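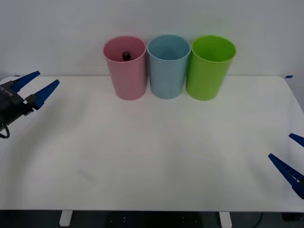

Fig. 3-1. The cup row at the back of the table: pink, blue, green, with one small dark piece already in the pink cup.

March
By the Avlow home guides desk

Section 3: Setting up the Three-Cup Sort

You've read the first two sections, you've got your pile of odds and ends from the junk drawer, and now comes the part we love. Three cups, one table, and a whole drawer of stray caps, plugs, screws, buttons and batteries finally gets dealt with. The method comes from the Huton Drawer Book, where it takes up one small card (card 116, if you have the set). We've stretched it out here with everything we picked up from running it on our own desks and kitchen counters.

What you need

- 3 plastic cups in different colors, close to the same height, open at the top
- A table with a plain, light top, pushed up to a wall
- Your drawer, or a box of its contents
- Scrap paper and a pencil

Any colors will do as long as you can tell them apart in a hurry. The rest of this section uses pink, blue and green, in that order from left to right.

3.1 Placing the cups

1. Wipe the table and let it dry.

2. Stand the pink cup near the back edge, a little left of center. Leave yourself enough room to get your fingers between the cup and the wall.

3. Put the blue cup next to it, on the right. The rims should nearly touch. A wide gap is an invitation for a button to roll through and disappear behind everything!

4. Put the green cup on the right end of the row.

5. Sit down where you'll be working and look into all three cups. If you can't see into one of them, slide it a little closer or raise your chair. A perfectly straight line doesn't matter. Ours wanders a bit and it works beautifully.

6. Reach for each cup in turn, once with your right hand and once with your left. You want to get to every rim without knocking its neighbor.

Note: Keep the cups at the back and do the sorting in front of them. It feels like a long reach for the first few minutes, and then you stop noticing – and you have all that lovely space to spread things out.

Caution: Small parts and button batteries are dangerous if swallowed. Keep young children and pets away from the table until the cups have been emptied and put away.

3.2 Giving each cup a job

7. Pink is KEEP. Things you recognize and will use again go in here: the cap that belongs to the bike pump, the plug for the bathroom sink, the spare chair foot.

8. Blue is ASK. Use it for anything that might belong to another person in the house, or that you can't identify.

9. Green is OUT. Broken bits, dried-up erasers, the fourth identical hex key.

10. Write the three words on scrap paper and lay the paper in front of the row until you know them by heart. If you have the Fuchs sticker sheet, put the stickers low on the cups so they don't cover the rims.

11. Drop one easy piece into the pink cup before you start for real. A first piece makes the second one so much easier to decide on, and it's surprisingly cheering to have something in the cup already.

Note: Stop when a cup is half full. Tip it into a bag, mark the bag with the cup's word, and carry on.

Caution: Loose batteries don't go in any cup. Tape over the terminals and set them aside for battery recycling.

3.3 Liquids and bottles

Drawers have a way of producing small bottles, and bottles follow a different rule from everything else.

12. Check that the cap is tight.

13. Stand the bottle upright on the table, out to the left of the pink cup. Fig. 3-2 has one standing there, with a dark cap and dark brown liquid in the lower part.

14. Turn the label so you can read it. If it's in a language you don't know, leave the bottle standing and treat it the way you'd treat something from the blue cup: ask first.

15. When all the loose pieces are done, go through the bottles one at a time. Don't pour anything down the sink until you know what it is.

Caution: Never pour a liquid into one of the sorting cups, even for a moment. They look exactly like drinking cups to anyone walking past.

Fig. 3-2. Cup row with a bottle standing to the left.

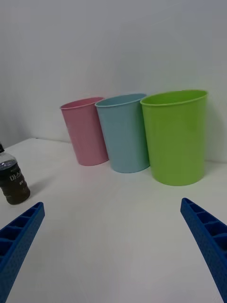 3.4 Working through the pile

16. Take a handful from the drawer and spread it in front of the cups.

17. Pick up the nearest piece. Say the word out loud if it helps (it does!) and drop the piece in.

18. If you've held something for more than a few breaths, it goes in blue.

19. Clear the handful completely before you take the next one.

20. At the end, put the pink cup's contents back first. Then take the blue cup around the house, and empty the green one last, after everybody has had a look.

Rinse the cups, dry them and stack them. Section 4 covers dividers for the drawer itself.

Comments (3)

drawerful_of_string: Did this on Saturday with my two kids, both teenagers. The blue cup filled up first by a mile. Turns out half the mystery plugs were from an air mattress we gave away.

kostidgate_attic: Our house in Kostidgate dates from 1817 and there isn't a level table in it. I put a folded dish towel under the cups and nothing slid. Maybe worth adding to 3.1?

mossyporch: I swapped KEEP and OUT because green means go in my head. Works fine, just warn whoever is helping you. Ask me how I know.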